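Boundary review puts Gromby and Mistelmont in one ward

Draft ward boundaries published in April would merge the Gromby and Mistelmont wards of the district council into a single two-member ward from the next ordinary election. Consultation on the draft closes at 5pm on the last working day of June.

The two wards return one councillor each at present. Under the draft, the combined ward would keep both seats, and every elector would have two votes. The total number of councillors on the authority would remain at 20.

The reason given in the draft is electoral variance. Gromby has 454 fewer electors per councillor than the district average, which places it outside the tolerance the review is working to. Mistelmont is above the average and is forecast to grow further once the housing site east of the railway is occupied. Combining the two brings the average for the new ward inside the limit without moving any outer boundary.

An alternative was tested in which Gromby remained a single-member ward and took in the northern part of Mistelmont as far as the old brickworks. It was set aside on the ground that the line would have divided Stenel Road, leaving 86 electors on the western side with no road link to the rest of their ward except through the neighbouring one.

A second alternative, proposed by Mistelmont parish council during the earlier stage of the review, used the river as the dividing line. The draft accepts that the river is a clear boundary but notes that it gives a worse result on elector numbers than the existing arrangement. 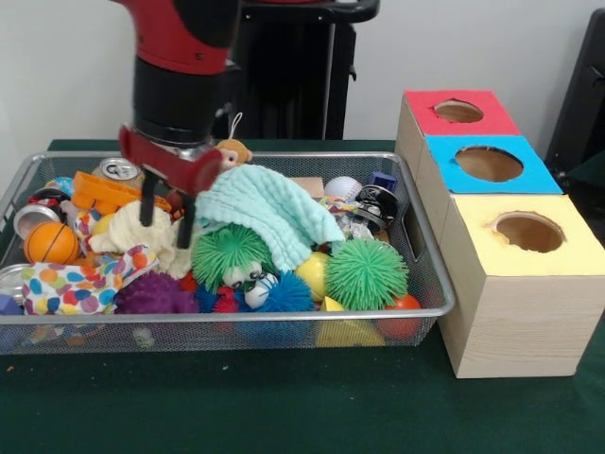
Stenel Road could have stayed whole if the line had followed the back fences, one reader's comment on the draft argues, and the electors on both sides already use the same polling station. The same comment asks for the brickworks option to be put back with that change and costed alongside the merger.

The draft does not alter parish boundaries. Gromby and Mistelmont would keep separate parish councils, separate precepts and separate parish elections. Parish warding in Mistelmont would be removed, as the present division between its north and south wards follows a district line that would no longer exist.

Polling arrangements are outside the scope of the review. The council will carry out its own review of polling districts after the final recommendations are made, and has said that it expects to retain the existing stations at Gromby village hall and Mistelmont primary school. Any new polling district of more than 1,000 electors would be considered for a second station.

The name of the combined ward has not been settled. The draft uses Gromby and Mistelmont as a working title. The other name put forward so far is Stetsiuk, after the bridge that joins the two parishes – respondents are asked to state a preference and to give evidence of local use.

Responses may be made online, by post or on the paper form held at the council offices and at both parish offices. Those proposing a different boundary are asked to mark it on a map and to say how it would affect elector numbers in the adjoining wards. Petitions are treated as a single response, although the number of signatures is recorded.

Final recommendations are due in October. They would then be laid as a draft order, and would take effect at the next full council election. By-elections held before that date would be fought on the present boundaries.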